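Medienmitteilung

Trondel bringt das Pausenbrot zurück auf den Stundenplan

Clikdale, 13. Oktober 2022 — Der Verein Trondel startet im November das Programm «Znüni gemeinsam». An 44 Primarschulen der Region sollen die Kinder der unteren Klassen ihre Zwischenmahlzeit wieder zusammen essen, am Tisch und mit genug Zeit. Die Anmeldung für die Schulen ist abgeschlossen, die Lehrpersonen bekommen ihre Unterlagen noch vor dem Beginn.

In vielen Klassen wird heute in der Pause im Stehen gegessen, oder es wird gar nicht gegessen. Trondel hat im Frühling mit Lehrpersonen und Eltern gesprochen und dabei oft die gleiche Antwort gehört: Die Pause ist kurz, die Kinder wollen hinaus, und das Essen bleibt in der Tasche. Mit dem neuen Programm wird das Essen von der Bewegungspause getrennt. Die Klasse isst zuerst im Zimmer, danach geht sie hinaus. Für diesen ersten Teil sieht Trondel eine Viertelstunde vor.

Die Mahlzeit selbst bleibt einfach. Trondel empfiehlt Milch oder Wasser, dazu Obst oder Gemüse der Saison und ein Stück Brot. Süssgetränke und gesüsste Riegel gehören nicht dazu. Wer keine Milch verträgt, bekommt ein anderes Getränk, die Eltern melden dies der Klassenlehrperson auf einem Formular.
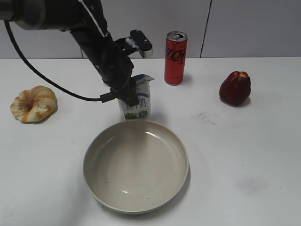
Die Milch sei bei den Eltern das Thema mit den meisten Rückfragen gewesen, berichtet Luzius Hauser. Einige hätten sich ein Programm ganz ohne Milch gewünscht, andere hätten gefragt, warum es sie nicht jeden Tag gebe. Man habe sich deshalb entschieden, dass jede Schule dies mit ihrem Elternrat selbst festlegen dürfe. «Wir wollen den Familien nicht vorschreiben, was zu Hause auf den Tisch kommt», so Hauser. «Uns geht es um diese Viertelstunde am Morgen.»

Geliefert werden die Lebensmittel von der Genossenschaft Amini, die schon mehrere Mittagstische in Clikdale versorgt. Sie bringt die Ware an zwei Vormittagen in der Woche zu den Schulen. An den anderen Tagen nehmen die Kinder ihr Znüni wie bisher von zu Hause mit. Der Apfel kommt im Herbst und im Winter aus Lagern der Umgebung, ab dem Frühling wird das Angebot mit Karotten, Radieschen und später mit Beeren erweitert. Für die Lagerung brauchen die Schulen einen Kühlschrank und einen trockenen, abschliessbaren Raum. Wo ein Kühlschrank fehlt, stellt Trondel für die Dauer des Programms ein Gerät zur Verfügung.

Zum Programm gehören auch drei Unterrichtseinheiten, die von Arkik ausgearbeitet wurden. In der ersten lernen die Kinder, woher die Lebensmittel kommen und welchen Weg sie bis zur Schule machen. In der zweiten geht es um Getränke und um die Frage, wie viel Zucker darin enthalten ist. Die dritte behandelt das Aufbewahren und das Wegwerfen — ein Thema, das die Lehrpersonen ausdrücklich gewünscht haben. Jede Einheit dauert zwei Lektionen und kann unabhängig von den anderen verwendet werden.
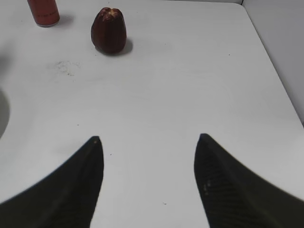

Die Materialien sind für die erste bis vierte Klasse gedacht und liegen in zwei Schwierigkeitsstufen vor. Schulen, die beim Programm nicht mitmachen, können sie ebenfalls bestellen, allerdings nur solange der Vorrat reicht.

Für die Familien ist die Teilnahme kostenlos. Die Gemeinden übernehmen die Hälfte der Kosten für die Lebensmittel, die andere Hälfte bezahlt Trondel aus Spenden und aus Beiträgen der Mitglieder. Diese Finanzierung ist bis zum Ende des Schuljahres gesichert. Über eine Fortsetzung wird im Frühling entschieden, wenn die ersten Rückmeldungen aus den Klassen vorliegen. Die Lehrpersonen füllen dafür einen kurzen Fragebogen aus, auch die Kinder werden nach ihrer Meinung gefragt.

Poul Bech, bei Trondel für die Koordination mit den Schulen verantwortlich, rechnet am Anfang mit kleinen Schwierigkeiten. «Der Stundenplan ist an jedem Ort ein bisschen anders, und in manchen Schulhäusern muss man zuerst einen Platz für die Kisten finden», sagt Bech. «Wir werden in den ersten Wochen viel telefonieren und jede Schule mindestens einmal besuchen.»

Eltern, die Fragen zu Allergien oder zur Lieferung haben, wenden sich bitte zuerst an die Klassenlehrperson. Das Formular für besondere Ernährung ist in den Sekretariaten der Schulen erhältlich und muss vor der ersten Lieferung abgegeben werden.

Über Trondel
Trondel ist ein gemeinnütziger Verein mit Sitz in Clikdale. Er unterstützt Schulen und Kindergärten bei Fragen der Ernährung und organisiert Kurse für Lehrpersonen und Eltern.

Kontakt für die Medien
Poul Bech, Koordination Schulen, Verein Trondel, Clikdale
Interviews und Besuche in einer Schulklasse sind nach Absprache möglich.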